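Drellstead says its new tea cures bad sleep in 6 nights. I have questions.

Like who they tested it on. The site says 148 people. No control group that I can find.

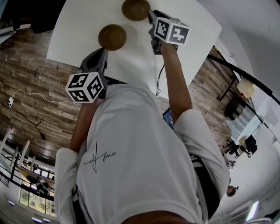
Theano Athanasiadis: my sister swears by it, she's out by ten now

Good for her. She also quit coffee in December, you told me so yourself.
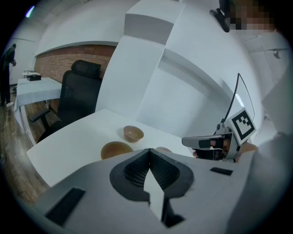 Two amber bowls on a white table.

Back to the tea. It's $43 a box and the main herb is chamomile, same as the cheap stuff. 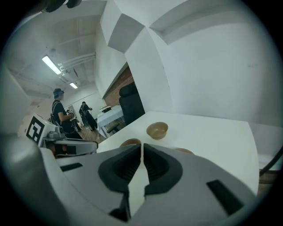 And "cures" is a big word for chamomile. I'll wait for a real trial.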